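Water again, day nine
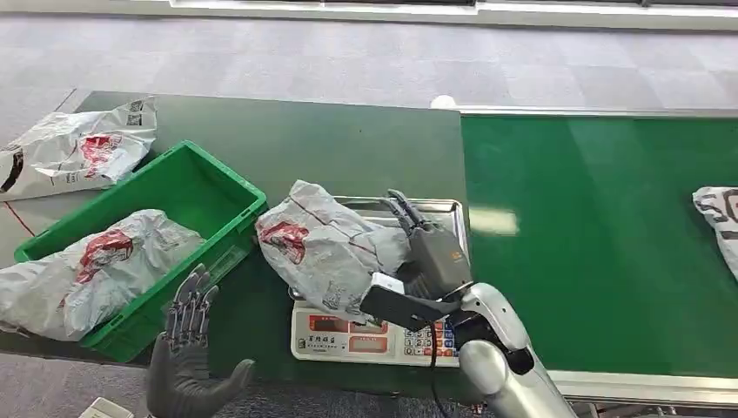
Courier bag on the scale, green crate next to it.

Quick one, bus in ten minutes. Still no water on the upper side of Kilov. The company cut the line to 301 families in January and says its a billing matter. Dalia Samir has kept every receipt, 1,540 paid in full, and they wouldn't look at them. Meanwhile the new houses at Brimier have sprinklers going. Sprinklers!

Gemma Palumbo read the petition out at the district office, 2,189 names. Guard took it, no stamp. Tanker came up from Poltach last night, the line was long and teh old people got served first, good.

Court hearing is 17th January. Bring ID. More tonight if the power holds.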